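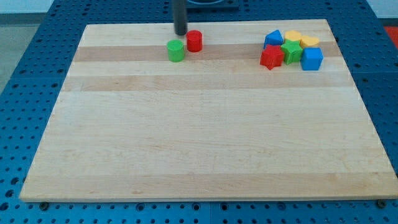
Endale tabletop kit: progress report for January

Prepared by Selim Sezer for Dilek Gezer, Polix programs office

Status

The review of the Endale kit is on schedule. Setup and the first round of pick trials are done. The second round, with mixed shapes, has started. We have spent a little under half of the review budget, and the rest is committed to staff time and one more set of grip pads.

Work since the last report

Şengül Kırmızıgül finished mounting and leveling. The kit ships with a short bracket that did not suit our table, so we bolted the wooden work surface down directly. It has not needed adjusting since. The vendor's guide covers this option in one line — we have asked Drirkunov for a proper drawing.

Oratile Modise ran 340 pick attempts on upright cylinders, using the default settings and no tuning. The arm completed 80 percent of them. Most of the misses came when two cylinders stood close together and the gripper pushed one while closing on the other. Opening the fingers less on approach helped, but that setting is buried in a configuration file and is reset by every software update. We lost a morning finding this out.

The mixed set of cubes, prisms, stars and hearts is harder. In the first 69 attempts the stars gave the most trouble. The software tends to pick a grip across two points and the piece turns in the fingers. Cubes have been fine. We do not have enough attempts on the hearts to say anything yet.

Support

We opened 2 tickets with Drirkunov. The one on calibration was answered the same afternoon and the fix worked. The one on the settings reset is still open. Thijs Van Hecke is following up and will forward their reply when it comes.

Problems

The emergency stop cable is too short for the teaching room at Narkach. A longer one is on order, and no student sessions will be booked until it is fitted.

Next period

Finish the mixed-shape round.
Repeat the close-together cylinder trials with the narrower approach — same operator, same starting positions.
Draft the setup sheet for teachers.

Decision needed

Drirkunov has offered to extend the loan by a month at no charge. We would like to accept. Please confirm so that Thijs can sign the form.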